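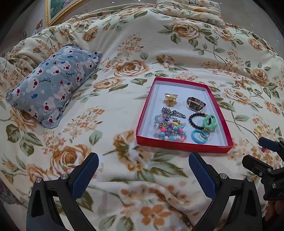
¿Cuánta gente buscáis para preparar la compra de las pinzas?
Buscamos a 2 personas, a media jornada, para llevar el presupuesto y el plan de compras de la temporada que empieza en noviembre.

Hola, soy Bernadette Arnaud y llevo los números de Skarkden, un equipo pequeño que graba tareas domésticas con pinzas de mano para que luego las aprendan los robots. Ordenar pulseras, guardar gomas del pelo, meter un reloj en su sitio, ese tipo de cosas (quien haya intentado coger una goma fina encima de una manta de peluche con unos dedos de pinza ya sabe que tiene su gracia). Lo mío hasta ahora ha sido una hoja de cálculo que empezó muy limpita y que hoy tiene pestañas que ni yo me atrevo a abrir. ¡Necesito ayuda!

El año que viene ampliamos y hay que decidir qué compramos, qué alquilamos y qué seguimos arreglando con lo que tenemos en el cajón. El proyecto se llama Dreltdale y el trabajo de campo se hace en casas normales, con camas, cómodas y cajitas llenas de cosas menudas. Eso cambia mucho la lista de la compra. Una pinza que va de maravilla sobre una mesa lisa puede ser un engorro con telas gruesas, y las almohadillas de los dedos se gastan antes de lo que promete cualquier catálogo.

Lo que haríais en el día a día:

Pedir presupuestos y compararlos en serio, con portes, recambios y plazos, porque el precio de la primera página casi nunca es el que acabamos pagando.
Hablar con los que graban y apuntar qué se rompe, qué se afloja y qué les cansa la mano a mitad de sesión.
Llevar el inventario de almohadillas, tornillería, pasadores, baterías y tarjetas. Ahora mismo hay 165 referencias y unas cuantas están repetidas con nombres distintos, culpa mía.
Montar conmigo el calendario de pedidos para que no nos quedemos sin recambios con una casa ya apalabrada.
Probar material. Os tocará coger una pinza y pasar un buen rato moviendo pulseras de una caja a otra antes de opinar sobre si vale lo que cuesta.

Esto último lo pongo por escrito porque en la convocatoria anterior hubo quien pensaba que era un puesto solo de oficina, y al tercer brazalete de cuentas ya quería volverse a su casa. Si os divierte cacharrear un poco, genial. Si lo vuestro son exclusivamente las facturas, escribidme igual y lo hablamos, que también hay mucho de eso.

Qué pido. Que os manejéis con hojas de cálculo, que sepáis leer una ficha técnica o tengáis ganas de aprender, y que no os dé apuro llamar a un proveedor por segunda vez para preguntar dónde está el paquete. El inglés escrito viene bien para los correos. No hace falta ser ingeniero ni haber tocado un robot en la vida. Haber llevado el almacén de un taller, una ferretería o un laboratorio me parece una experiencia estupenda.

Qué ofrecemos. Son 967 euros brutos al mes por la media jornada, con contrato de 5 meses y posibilidad de seguir si se aprueba la segunda fase. Horario de mañana, con bastante libertad para entrar un poco antes o después. Parte del trabajo se puede hacer desde casa; las pruebas de material, en el local, que está en la misma calle que la parada de Courtois. Los desplazamientos a las casas los pagamos nosotros y os dejamos portátil.

Trabajaréis sobre todo conmigo y con Thibault Texier, que coordina las grabaciones y tiene opiniones muy firmes sobre las pinzas. Yo quiero estirar el material un año más, él quiere renovarlo casi todo, y alguien tendrá que traernos cuentas claras para que nos pongamos de acuerdo. También usamos Trasier, nuestro programa interno de pedidos, que es feúcho pero se aprende en una mañana.

Para apuntaros, mandadme un currículum de una página y unas líneas contándome una compra que os saliera bien o una que os saliera fatal (las segundas las leo con más cariño, lo confieso). No hace falta carta de presentación. Contesto a todo el mundo, aunque a veces tarde unos días. Las entrevistas son cortas, con Thibault y conmigo, y dejamos un rato para que probéis la pinza y preguntéis lo que queráis sobre el presupuesto.

Poned «Compras Dreltdale» en el asunto y decidme a partir de qué hora os va bien que os llame.

Bernadette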